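May 1, 2023

The Button Tray

I've been meaning to write about the button tray for ages, because it's the thing that gets more use in our house than any toy I ever paid real money for. My niece is almost 4 and she is a presser. Elevators, doorbells, the microwave, my phone when I'm on hold with the bank and have finally reached a person. If it goes down when you push it, she's pushing it!

So last June I gave in and bought a few of those big round buttons with the domed caps, the kind you smack with your whole palm. I'd looked at a set from Patmont that was 38 dollars for a pair (no thank you) and ended up getting mine from a lady who was clearing out her classroom closet. She threw in a plush toy as well, so I felt like I'd won something.

For a week they lived loose on the living room floor, and I stepped on every single one of them in the dark. After that I dug out a red plastic serving tray from the back of the cupboard, and that fixed everything. The raised rim is the secret. Things roll, they hit the edge, they stay put. The bottom has a bit of texture to it too, so the buttons don't go skating off when she gets excited.

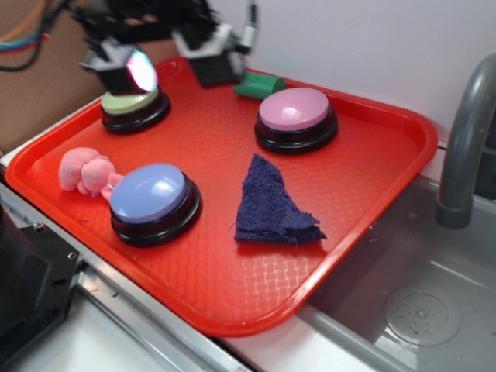

My friend Lerato Rampersad came over for coffee and asked why there was a towel in with the toys, and I had to think about it. I guess it started as a way to wipe sticky hands and then it became part of the game. You hide something under the towel, you press pink, you pull the towel off, big gasp. Then you do it again 40 times. It's an old navy one that was already going at the edges, so I don't care what happens to it.

The colors have jobs now. Green is go. Pink is surprise. Blue means somebody is asleep and we all have to whisper, and heaven help you if you talk in a normal voice after blue. The plush toy is usually the one sleeping – he has a name but it changes, and last I heard he was Melura, after a character in a bedtime story I made up on the spot and now have to remember.

I did try adding more stuff. Blocks, a little bell, a whole handful of wooden beads. Too much! She just tipped it all out and walked away. A few things at a time seems to be about right, and I swap one out when she gets bored.

Cleaning is easy, by the way. The tray gets a rinse in the sink, the buttons get a wipe with a damp cloth, and the towel goes in with the regular wash. I'm still looking for a second tray the same size, so if you spot one at a yard sale please grab it for me and I'll pay you back.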